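4. Findings on the use and leaving of cups

4.1 Who takes a paper cup

The questionnaire was answered by 223 customers at seven places in Finmont where hot drinks are sold. Two of these places belong to the Gomato chain, one is the Sultana tea room near the old market, and the others are small counters without seats or with only a few. As explained in Section 3, the questionnaire was handed out at the till and collected at the door, so that people who drank quickly and people who stayed long had a similar chance to be included.

We expected that the paper cup would be chosen mostly by people who leave at once. The answers support this only in part. Many customers who had a paper cup in front of them were seated and had no plan to walk anywhere with it. When they were asked why they had not taken a porcelain cup, a frequent answer was that the question had never been put to them. At both Gomato shops the paper cup is the normal one and the porcelain cup must be requested. At the Sultana the order is opposite, and the staff there ask "Will you sit?" before they reach for any cup. This small question seems to have a larger effect than price, since the drink costs the same in both kinds of cup at all the places we studied.

A second group of answers was about time. Some customers said that they begin the drink at the table and do not know yet if they will finish it there. For them the paper cup keeps both possibilities open. One respondent wrote on the back of the form that she had a child at the swimming lesson across the road and could be called at any moment. Another wrote only: "I like to be able to go." We did not foresee this reason when we prepared the form, and it has no box of its own. It was therefore coded under "other", and we return to it in Section 5.

Age showed no clear pattern. Older customers at the Sultana asked for porcelain more often than younger ones, but older customers at Gomato did not, and this makes us careful about any general statement. It is more probable that people follow the habit of the house in which they are sitting.

4.2 Where the cup is put when the drink is finished

The interviews, 27 in number, were made by Senad Ivanov in the local language and translated afterwards. They gave more detail about the end of the drink than the questionnaire could. We asked each person to describe the last paper cup they had used before the interview day, starting from the moment when it was empty. Most people found this difficult. They could tell where they bought the drink and with whom they drank it, but the empty cup was hardly remembered. Several interviewees gave first a general rule ("I put it in the bin, of course") and only later, when the talk went back to the particular day, a different account, in which the cup was left on a wall, in the holder of a car door, or on a desk at work.

We do not think that these people wanted to mislead us. The rule they gave is the rule they believe in. A finished cup weighs very little, it takes no attention, and it is put down while the person is doing another thing. In the words of one interviewee, a clerk at the bus office, "the coffee is mine, but the cup belongs to the place". She meant that when the drink is gone, the responsibility for the cup goes back, in her feeling, to whoever sold it or whoever owns the table.

The table has a special role in these accounts. A cup left on the pavement was called litter by all the interviewees without exception. A cup left on a table, even a public table in the park by the river Aleck, was called by softer names: it was "left", "forgotten" or "waiting". The position of the cup also matters a little. Standing cups were described as possibly still in use, and some people said they would not touch one for fear that the owner would return. A cup on its side, as in Figure 3, was understood as finished, and a few interviewees said they would throw away such a cup even when it was not theirs.
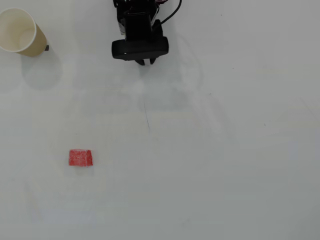 Finmont, 14 July 2018

Figure 3. Paper cup on its side on a white tabletop.

This difference between the standing and the fallen cup has a practical side for the people who clean. At the Gomato shop in the station hall, the staff are told to wait some minutes before they clear a standing cup if no customer is beside it, and they may clear a fallen cup immediately. The instruction is not written anywhere. A new employee learns it from the others in the first days, usually after a customer has complained that a half-full drink was taken away. At the Sultana the matter hardly arises, because there the waitress lifts the saucer and sees at once what is in the cup. With a paper cup and a lid she would have to shake it or to ask.

The lid deserves a short remark. The interviewees who used lids said more often that they carried the cup away from the place of purchase, which is natural. But the lid also hides from the owner how much is left, and several persons described how they carried an almost empty cup for a long way because they believed that there was one more mouthful. When they discovered that there was none, they were far from the shop and far from its bin. We have no measurement of these distances, and a later study could follow a small number of drinkers with their consent.

4.3 What the shops keep and what they throw away

The Gomato shops allowed us to see the delivery notes for paper cups for the month of December, and together they received 1,625 cups. This quantity was lower than the managers themselves had guessed when we asked them beforehand. One of them explained the lower figure by the holiday closing of the station kiosks, which share part of the same store room. We mention the figure for orientation and do not build any estimate for the whole town on it, as December is not a typical month and the smaller counters keep no delivery notes that can be compared.

Used cups from all the places go into the mixed waste. The managers know that the inner coating makes the cup difficult to treat together with ordinary paper, and the waste company of the town does not accept it in the paper container. In spite of this, we found paper cups mentioned on two hand-made signs above paper bins inside the shops. When we asked about the signs, the answer was that they are old and that customers like to have a choice of bins. The contents of the bins are later joined in one bag. Among the interviewees, those who had noticed this joining spoke about it with some bitterness, and one man said that after he saw it he stopped to sort his waste also at home. We heard such a story only once, but we consider that it should be taken seriously by any shop that puts up separate bins without separate collection.

The reusable cup was present in the conversations more than in the shops. Many interviewees own one. It was often a present, and it is kept in the kitchen, in the car or in a drawer at work. The main trouble they described is the washing. A reusable cup that has been used in the morning is dirty at midday, and the staff at the counter are not always willing to rinse it. At one small counter the seller told us that she has only one sink and it must be kept for the milk jugs. She was not against the reusable cup, and she had one of her own, with a blue band, under the counter.

4.4 Limits of the material

Three points limit what can be concluded. First, the form was given only to customers who bought a hot drink, and we know nothing about people who avoid buying because they dislike the paper cup. Two interviewees mentioned relatives who behave in this way. Second, the interviews depend on memory, and as shown in 4.2 the memory of an empty cup is weak. The accounts we received after the second or third question were richer than the first answers, and it is possible that our insistence encouraged people to produce a story. We tried to reduce this danger by accepting "I do not remember" as a full answer and by writing it down in the same manner as the others.

Third, Finmont is a town where the bins in the centre are emptied daily and where the distance from any café to a bin is short. The softer words for cups left on tables may be connected with this good service, because a person who leaves a cup in the evening will not meet it again the next morning. In the villages higher up along the Aleck, where the collection is weekly, a left cup stays in view for days, and the words used for it may be harder. We plan to repeat the interviews there with the same questions, with the box on wishing to leave freely added to the form.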